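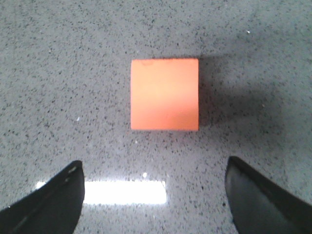
April, gone ten at night

Still haven't decided about the kitchen and I'm cross with myself, so I'm writing this instead of going to bed. Tea's gone cold twice.

The day started at the allotment because I'd promised Jurgita I'd help her get the first earlies in. She was there before me, of course, in her enormous hat, with the string already out and the trench already dug, so "helping" meant passing her potatoes one at a time while she told me I was holding them upside down. Eyes up! I know eyes up. I've been growing potatoes on and off since I was a student and I still get told. Anyway we did four rows and then it hailed, proper stinging hail, and we stood in the shed with the door held shut by a rake and ate her poppy seed cake out of the tin lid.

She's been reading about leaving carrots till the soil is warm enough to sit on. Apparently people used to go out and sit on it with their trousers down. Jurgita was quite serious. I said the man on plot 34 would have something to say, and she said he'd probably join in.

I put my beetroot in, two short rows, and a bit of spinach, and then I found that the slugs have had every single one of the sweet peas I planted out last week. Every one! Little green stumps. I'd sown those in October and carried them in and out of the porch all winter like babies. I've got eleven spares on the windowsill and I shall have to be cleverer with them. Dörte swears by sheep's wool round the stems but Dörte also swears by talking to her leeks, so I don't know.

Home on the bus, soaked, with a bag of rhubarb on my lap. A woman across the aisle asked if it was chard. I said no, rhubarb, and she said her mother used to do it with orange peel and a spoon of ginger jam, and off she went, the whole recipe, and I wrote it on the back of my hand as I'd no paper. It's mostly washed off now. I can make out "peel" and "slow" and something that could be "lid". Made it anyway. It was lovely, a bit sharp, and I had two bowls with the last of the custard.
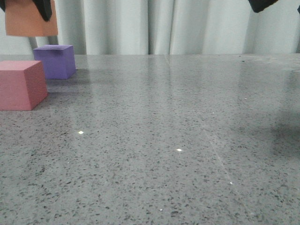

Then the kitchen business. Sofia came round at four with her tape measure and her pencil behind her ear and we went through it all again. The thing is, I like my kitchen. It's small and the drawer by the cooker sticks, and the tiles are from whoever lived here before the people before me, but I know where everything is in the dark. Sofia says that if I move the sink under the window I'll get a whole extra stretch to work on, and she's right, she's drawn it and it's plainly right, and I looked at the drawing and felt sad. How silly is that? Thirty years of complaining about having nowhere to roll out pastry and when someone offers me somewhere I go all weepy over a sticky drawer.

The Trellari quote is on the fridge. I keep going up to it and reading the bottom line as if it might have gone down since lunch. They want £341 just to take the old units away, which I said was daylight robbery, and Sofia said it was about what she'd expect, and I said well it's still robbery. I could ask Gisela's nephew with the van. But Gisela's nephew with the van took her wardrobe away and left the doors, and she's had them leaning in the hall ever since with coats hung over them.

I told Sofia I'd give her an answer by the end of the month. She gave me a look. I said I would!

Elfriede rang while I was washing up. She's had her cast off at last and says her arm has come out thin and hairy like something from under a stone. She's cheerful though, much more than she was at Christmas. She's going to try the choir again after Easter and wants me to go with her, and I said I can't read music, and she said nor can half the altos, they just watch Gisela's mouth. So that may be happening. They're doing something with 23 verses, though she thinks they'll skip a few. I'd quite like to sing, I think. I used to sing all the time when I was pegging out washing and then at some point I stopped, and I couldn't say when.

We got talking about the old house on Zamfir Road, the one with the monkey puzzle. It's been sold. Elfriede remembers going in there as a girl to have her piano lesson and being given a boiled sweet from a dish that was never washed. She says the sweets were all stuck together and you had to take whatever broke off. I laughed so much I had to sit on the stairs.

What else. Finished the library book, the lighthouse one. Didn't believe the ending for a minute. He'd never have gone back for the dog AND the letters, not in that weather, there wasn't time. Started another, which has a map in the front, always a good sign with me.

The cat has been in next door's pond again. No fish this time as far as I know, only mud to the elbows, and she walked it neatly up the stairs and across the clean pillowcase. I've turned it over.

Must remember: ring the dentist, egg boxes for Jurgita, find the lid of the big pan, wool (ask Dörte how much). And post Elfriede's book back before she asks for it a third time.

Half past ten now. It's stopped raining and someone's left a light on in the flats over the way, all yellow on the wet road. Going up. I'll think about the sink tomorrow.

Search this diary Go Search all entries

Comments (4)

Dörte Mühlbauer
A good handful of wool per plant, and tuck it right in against the stem or they just go underneath. And my leeks were very good last year, thank you!

Pegbag
Rhubarb lady on the bus sounds like my auntie. She does hers with the lid on for the first ten minutes and then off. Could that be your "lid"?

Gisela Wegener
The wardrobe doors are NOT still in the hall. They are in the spare room. See you both at choir, bring a pencil.

marrowfat
Move the sink. I dithered for six years and I've been cross ever since about the six years. Keep the drawer though, you could have it in the shed for seeds.

Contact | © All entries belong to the author, please ask before copying | Back to top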